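Last updated: January

Jikongate carriage house: keep the old floor or pull it?

parquetpete
The owners of the Jikongate place want to turn the 1920s carriage house into guest rooms and a small office. The ground floor is oak over sleepers. The architect wants it out so they can run new heating. I say it stays. Has anyone here kept an original floor through a change of use?

Nerea Segura
We did at Lisach. We had 289 square feet of herringbone in the old music room. We numbered every block, lifted them, put in a flat subfloor and laid them back. We lost 60 blocks to rot near the garden door and replaced them with salvage. The room is used for work now.

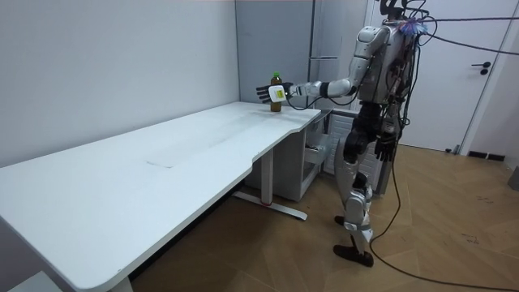 Long desk, bottle at the far corner.

dryline_tx
Lifting and relaying isn't keeping it. Once the blocks come up you lose the old bed and the wear pattern. Call it a reused floor.

Nerea Segura
Call it what you want. The old bed was crumbling pitch. The review board passed it without a comment.

parquetpete
What did you use for finish? The architect showed us a sample with a hard gloss and I hated it.

Keisha Thibodeaux
Stay away from gloss in a building that age. I did the Akbulut house with hardwax oil, two coats. It scratches more easily but you can fix one spot without sanding the whole room. For light brown wood, try a sample in a corner first. Some oils turn it orange.
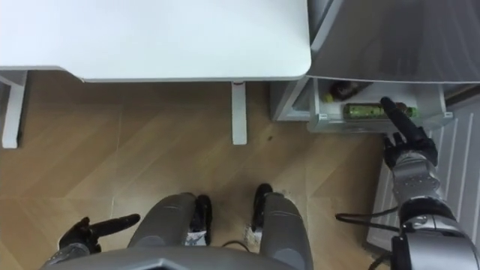
Herringbone parquet and white table legs.

dryline_tx
Oil in a rental guest room is asking for trouble. Suitcases, wet shoes, red wine. I'd use a matte water-based finish there and oil in the office if you must.

Keisha Thibodeaux
I've had oil in a guest room for six years. It needs a fresh coat every other year. If the owners won't do that, then fine, use the water-based one.

parquetpete
They won't do that. Back to the heating: did anybody run it under old blocks?

Nerea Segura
No. We put radiators on the outside wall, in the same spots as the old ones. The quote for under-floor heat was way over budget and the flooring crew wouldn't guarantee the blocks.

dryline_tx
On this we agree. Radiators. Check the sleepers at the north end before you sign anything.

parquetpete
Going out there with a moisture meter at 8 a.m. tomorrow. Will post the readings.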